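Worktop

A worktop (also called a counter, a countertop or, in older houses and in the speech of older people, simply "the side") is the flat working surface of a kitchen, usually fixed at standing height and resting on cupboards, drawers or brackets. It is where vegetables are chopped, tea is made, post is opened and shopping is put down, and it is quite possibly the most used surface in any home. The word is most common in Britain; "countertop" is preferred in North America, and "bench" or "benchtop" in Australia and New Zealand.
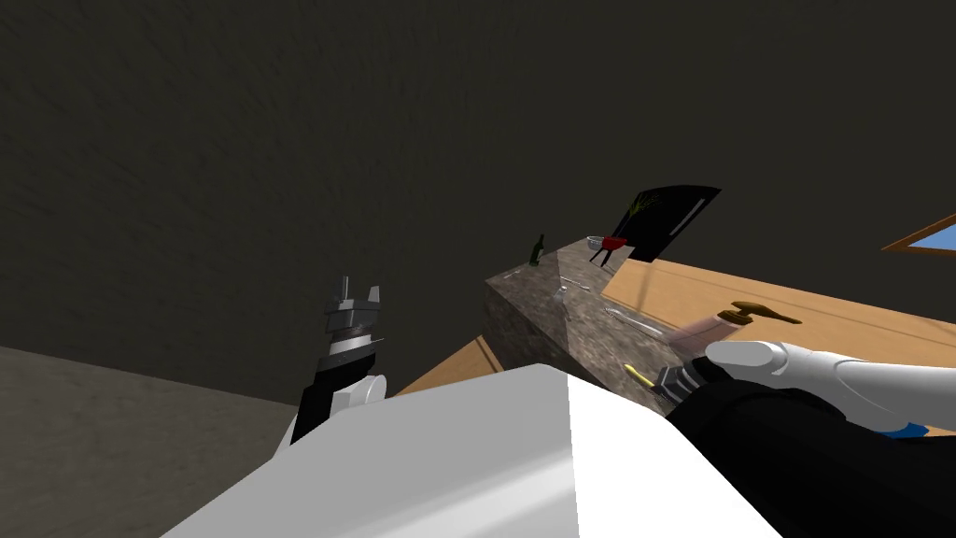 Picture: Hedlund kitchen set, computer rendering. Free to reuse with credit.

History

For a very long time kitchens had no worktops in the modern sense. The work was done at a table, which stood in the middle of the room so that several people could get round it, and the washing up was done somewhere else altogether, often in a scullery with a stone sink and a wooden draining board. Dressers held the plates and gave a little extra room for setting things down, but they were seldom used for heavy work.

The change came slowly, as kitchens grew smaller and the people who cooked in them were more often the people who ate the meal. Free-standing cabinets with a pull-out enamel shelf were popular between the wars, and many families remember them fondly. After these came the fitted kitchen, in which the cupboards were all made to one height and a single long top was laid over the lot. The great advantage was that crumbs no longer fell down the gaps (or at any rate fell down fewer of them).

In the village of Podovthorpe, several of the older cottages kept the kitchen table as the main working surface long after the neighbouring town of Prinerside had gone over to fitted units, and a few still do.

Materials

Wood is the oldest material and still one of the best liked. Beech, oak and maple are the usual choices, either in wide planks or in narrow staves glued side by side. A wooden top is kind to dropped cups and pleasant to lean on, but it wants oiling, and it does not care to be left with a puddle round the tap.

Granite is very hard, takes a high polish and is not bothered by a hot pan, though sudden heat is best avoided even so. Most kinds are speckled, because the stone is made up of grains of different minerals that cooled slowly underground. It is heavy, and a long run may need stronger cupboards beneath it. Slate and soapstone are softer and have a quieter look. Marble is lovely for pastry and stains dreadfully with lemon juice, red wine and vinegar.

Laminate is a thin decorated sheet stuck to a board, and it is found in more homes than any of the others. It can be printed to look like nearly anything, wipes clean in a moment and costs very little compared with stone. Its weak point is the joint, where water can creep in and swell the board.

Other materials include stainless steel, tile, cast concrete and various mixtures of crushed stone and resin. It is quite usual to mix two materials in one kitchen, with stone by the cooker, for instance, and wood where people sit.

Size and height

Worktops are measured by their depth from front to back, their thickness and their height from the floor. Height matters a good deal more than people expect when they are choosing, and a top that suits one member of the household may give another a sore back. A common rule of thumb is that the surface should come a little below the bent elbow. Bakers often like a lower stretch for kneading, where the weight of the shoulders can do some of the work.

Where two surfaces of different heights meet, the step between them has to be finished neatly, usually with an upstand or a strip of matching trim, as flour and damp both collect in the corner. 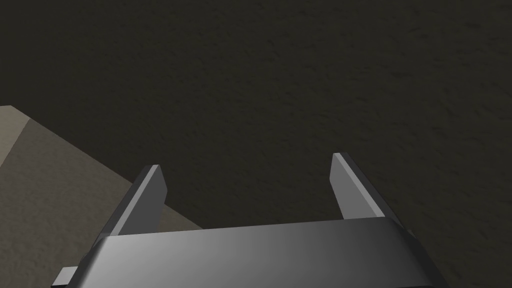
A mottled, slightly bumpy surface in dark olive-brown, with a lighter block to the left.

Surface finish and colour

The finish of a worktop changes its character as much as the material does. Polished surfaces throw back the light and make a small room feel brighter, while honed or matt ones are gentler on the eye and hide fingerprints rather better. Textured finishes, such as the Mullel type with its fine pitted grain, give a good grip to a mixing bowl but take longer to wipe down.

Pale tops show coffee and beetroot, dark tops show flour and limescale, and speckled tops hide nearly everything, including things one had rather hoped to find again.

Care

Most worktops need no more than warm water, a drop of washing-up liquid and a soft cloth. Wood should be oiled whenever water stops beading on it, which may be every few weeks when new and twice a year later on. Natural stone is commonly sealed, and the sealant needs renewing from time to time. Scouring powders are best kept away from laminate and from anything with a shine.

See also

Draining board
Kitchen cabinet
Kitchen table
Scullery
Splashback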